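The box that outlasts everything in it

14 shares | 3 comments

Most homes have one somewhere. It sits under the stairs or at the back of the garage, blue or grey or a tired sort of cream, and it came from a workplace that would probably like it back. The plastic crate is one of the least noticed objects we own, and one of the hardest to wear out.

I started paying attention to crates when I moved house in February. The removal firm, Oltside, lent us a stack of them in place of cardboard boxes. They arrived nested inside each other and took up very little of the hallway. By the evening they had spread across four rooms, full of saucepans, shoes and paperbacks, and I found I liked them more than most of the things I was putting in them.

Cardboard has its good points. It is cheap and you can write on it. But it sags if you leave it on a damp floor, and the bottom gives way on the second or third move. A crate doesn't mind a wet path. You can drag it, sit on it for a minute while the kettle boils, and hose it out afterwards.

The design has hardly changed in decades. The walls have ribs moulded into them, which stiffen the side without making the whole thing heavy. The rim is thicker than the rest and takes the strain when you lift. Where the sides slope, empty boxes can drop into one another. Where they are straight, you get more room inside but the empties take up as much space as the full ones. Anybody buying for a stockroom has to decide which matters more, and plenty of them end up with both kinds.

Zusent, a small firm that sells used crates to the trade and to the public, lets people come and look through its yard. When I visited there were pallets of them in rows, sorted by footprint first and colour second. The footprint is what counts. Two crates from different makers will stack safely if their bases match, and will slide off each other if they are slightly out. The yard keeps an old wooden gauge by the door for checking.

Colour is mostly a matter of habit. In one bakery I know, blue is for anything that goes out of the building and cream is for anything that stays in. In another it is the other way round. Blue is popular with people who handle food, as very little food is blue and a chip of plastic is easier to spot. In a house it means nothing at all, although I have found it useful to keep one colour for tools and another for the children's outdoor things, so that there are no longer trowels in with the football boots.

Used crates vary. The common faults are a cracked corner, a split in the rim and a handle that has worn sharp. Run your hand round the top edge before you pay. Turn it over and look at the base, where a crate that has been dragged over concrete will be rough and thin at the corners. Scratches on the inside are only scratches. Old labels come off with warm water and patience, or with cooking oil if the glue is stubborn.
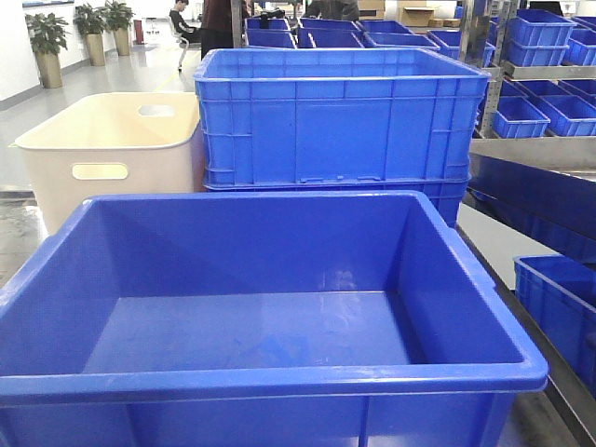 Handles are worth a thought too. A hole cut through the wall is comfortable and gives you a proper grip, but it lets in dust and the occasional spider, and small things fall out of it. A plain rim keeps the contents in and is harder on the fingers when the load is heavy. For books I would take the handles every time. For rice, flour or birdseed I would want solid walls and a lid.

Size is where most people go wrong, me included. The temptation is to buy the biggest crate on the pile. Filled with blankets it is fine, but filled with jars it will not leave the floor. The crates I use most are shallow ones that can be carried on one hip, and the two deep ones I bought have been in the same corner ever since, holding curtains.

Lids are sold separately more often than not, and they go missing. A shop called Jolanard, which fits out workshops, told me it sells far more lids than boxes. If you do find a lid that fits, write the name of the crate on the underside in marker pen.

We gave the Oltside crates back after a fortnight. I bought replacements from the yard the same week, and the hall cupboard now holds 4 of them, one above the other, with the dog's towels at the top.

Share this article | Comments (3)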